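Planning the Equipment Budget for a Handheld Gripper Station

These steps are for departments preparing a purchase request for gripper-based task recording. Complete them in order and submit the worksheet to Mireille Semaan by the end of January.

Step 1. Define the task before pricing hardware. A washstand station needs a countertop, a basin and a few everyday articles. List grippers in pairs, with one spare finger set per pair.

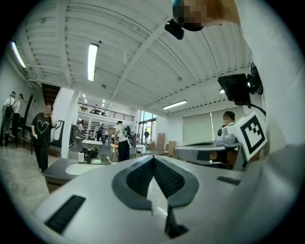
Should spare finger pads be charged to the equipment line?
Spare pads are consumables and belong on the supplies line, with a ceiling of $200 per station.

Step 2. Price the station itself. Household fixtures are inexpensive, but freight on a countertop can be considerable. Allow nearly $2000 for furniture, freight and assembly. Obtain quotations from both Simow and Harms. 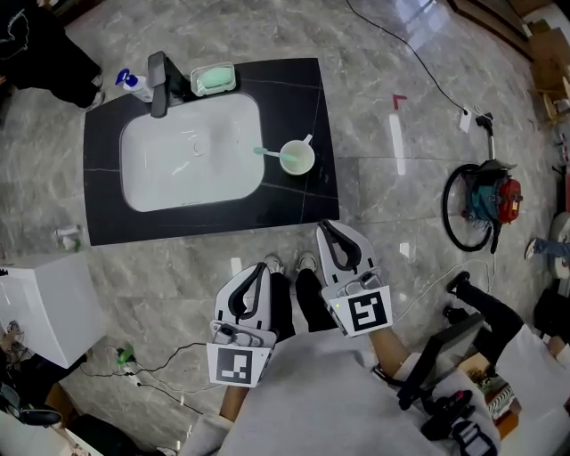 When may a department order a second station?
A second station may be ordered once the first has been in regular use for 2 months.

Step 3. Plan the floor space and power. Record the outlets available, the length of each cable run and the walking route past the station.
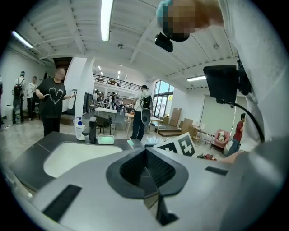
Photo: Somtochukwu Olatunji / Grasance

Step 4. Add storage, charging equipment and replacement cables. Enter each item separately, attach the quotations and note the delivery time stated by each supplier.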